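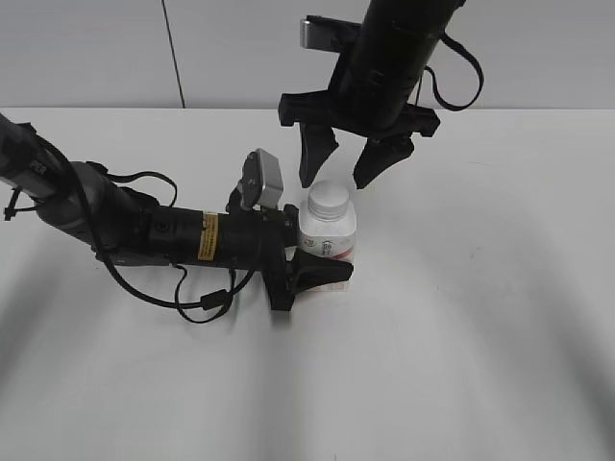 Helenden residents will have until Friday to say what they think of the town's new bus timetable, provided they can find a copy.

The timetable, which takes effect in March, moves the first Route 18 bus from 6:40 a.m. to 6:25 and drops the stop outside the Pearce Street library. The town printed 1000 leaflets explaining the changes. According to transit manager Teresa Dudek, 389 have been handed out. The rest are at the library, a short walk from where the bus will soon no longer stop.

"We put them where people go," Dudek told Monday's meeting. Asked which people, she said she would look into it.

Nabila Ong, who rides the 18 to her job at the Trirholm bakery, said she learned about the earlier departure from the driver. "He didn't seem thrilled either," she said.

Councilman Hafiz Siregar defended the change, saying the old schedule left buses idling at the depot for 15 minutes every morning. Under the new one they will idle at Trirholm instead – a nicer view, he conceded, and there is coffee.

Comments can be made in writing at the town hall front desk, open 10 a.m. to 3 p.m. The nearest stop is Pearce Street.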